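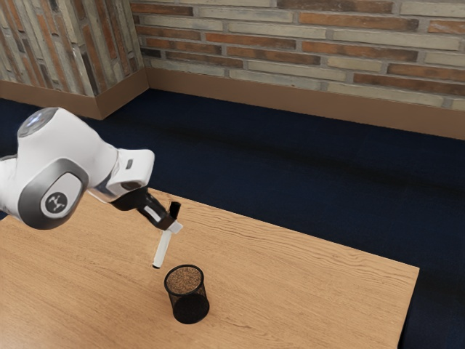
**Pen-to-cup placement: simulated cell for the bench arm at Kirent**

Jonas Prantl, Annelore Engelhardt
Supervisor: Eckhard Sauerland

## 1. Purpose

The shared workshop at Kirent has one bench with an arm on it, and members book it by the evening. Most of our first bookings went into finding bad waypoints by hand. The project goal was to move that part of the work to a home computer: model the cell, run the placement task there, and carry only checked trajectories to the bench.

The task is to hold a pen or a similar slim object upright in a two-finger gripper, move it over a mesh cup, lower it and release it.

## 2. Scene

The scene was built at Jonas's home in Uven, the simulator written by last year's group. It contains a white arm with a black gripper, a wooden table, a black mesh cup and a room with brick walls and a dark blue carpet. The walls and carpet have no effect on the physics. They were kept in so that the camera images have a non-uniform background, as images from the real bench would.

The table top is a single box with a wood texture. The cup wall is drawn as mesh but collides as a closed cylinder shell. Individual wires as collision bodies were tried and dropped after the step rate became unusable. The brown fill inside the cup is a fixed disk with a granular texture and a high friction value. It does not move or deform when something touches it.

## 3. Control

Trajectories are planned in Irov and replayed in Uven as joint targets. Each run is limited to 2000 simulation steps. A run ends early if the object leaves the fingers or if the contact force between object and table goes over the limit.

The motion is divided as follows:

1. Close on the object and lift.
2. Travel to a waypoint above the table, beside the cup.
3. Correct the tilt.
4. Move sideways over the rim, lower, open.

Step 3 was added late. In early runs the object was allowed to keep whatever tilt it had after the lift, and its lower end then caught the rim in step 4. The correction uses the last joint only, so a tilt out of the finger plane remains uncorrected.
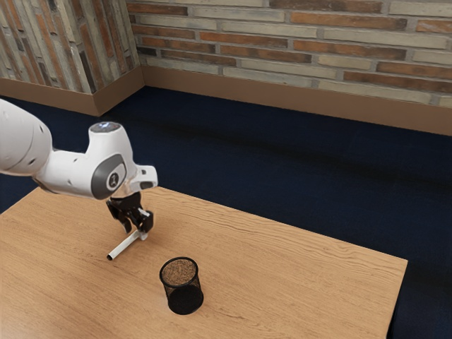
*Figure 2. Render from Uven. Thin white tube held near one end, lower end just above the table top; mesh cup with granular fill.*

## 4. Results

We ran 400 placements with the start pose of the object varied. Failures fell into two groups: contact with the cup rim, and slip in the fingers during the sideways move. Lowering the travel speed reduced the second group and had no clear effect on the first.

A clearance problem showed up at the waypoint. With the object gripped close to its upper end, the lower end passes very low over the wood, and any sag in the wrist brings it into contact. The waypoint was raised by 9 mm and the runs were repeated. Table contacts stopped. The rim contacts did not – they depend on tilt, and the extra height leaves tilt unchanged.

## 5. Open points

- Finger pad friction is a guess. Torben Stüber offered to measure it on the Kirent gripper.
- The real mesh flexes; the shell in Uven is rigid.
- Wrist sag is modeled as a constant offset.
- The export from Irov rounds joint angles to 2 decimals. Markos Karamanlidis has a patch for this, not yet merged.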